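Who gets to put the lid on?

05/03/2021

I've been at the Strand kitchen for eight years now, long enough to have burnt my hands on three different grills and to have opinions about lettuce. So when Birger Eklund, who runs our site, told us in February that the burger line was getting an arm from Dridel, I went home and had a good moan about it over tea. I'd like to take some of that back. Not all of it!

First the bit I got wrong. I thought it would be fast. I had this picture in my head of buns flying about and the rest of us stood against the wall like spare chairs. It's slow, our arm. On a decent day it manages 84 burgers an hour, and Signe Isaksson can do more than 90 with one eye on the clock and a story on the go about her sister's boat. What it does do is keep going at the same plod at four in the afternoon, when Signe's wrists have packed in and mine aren't far behind.

And it's messy, which cheered me up no end. Crumbs, sauce, the lot. You'd think a machine would be tidy (I did), but a bun is a bun and it sheds on anybody. So there's a new job on the line, which is wiping down round the arm, and a second new job, which is filling its tubs and setting out the tomato so it can get hold of it. Both of those landed on us without anyone writing them down, and that's really what I want to grumble about. 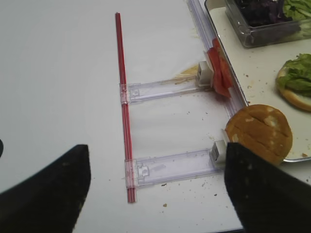
Does a burger arm mean fewer people on the line?

At our place it has meant the same number of people so far, doing different things, with one of us minding the arm on each shift.

Minding is the word Birger uses, and I don't love it. It sounds like sitting in a chair. What it means is that you watch the buns go under, you learn that a soft one wants a gentler squeeze, and you get a feel for when it's about to go wrong a second or so before it does. Eliécer Arango is brilliant at this. He can hear it from the sink! He's also on exactly the same money as he was when he was slicing onions, and when he asked about it he was told the arm had made his job easier.

Well, easier on the shoulders, yes, I'll give them that. But he goes home with his head full. It's a tiredness I hadn't met before, all that looking and hardly any doing, and I've caught myself volunteering for the pot wash just to move about a bit.

My cousin works at the Clustau bakery and they did it differently. Before their machine went in, they had everybody round a table for an afternoon and asked who wanted to learn it, and the ones who did got a proper grade and a bit extra in the pay packet. We got a laminated sheet. I've read it twice and it still doesn't say who is allowed to stop the thing.

So that's my view, for what it's worth. Keep the arm. Give minding a proper name and a proper rate, swap people off it every couple of hours, and let whoever's standing there hit stop without having to ring upstairs first. Borghild Dalen is collecting names for a letter along those lines and mine's on it, just under Signe's.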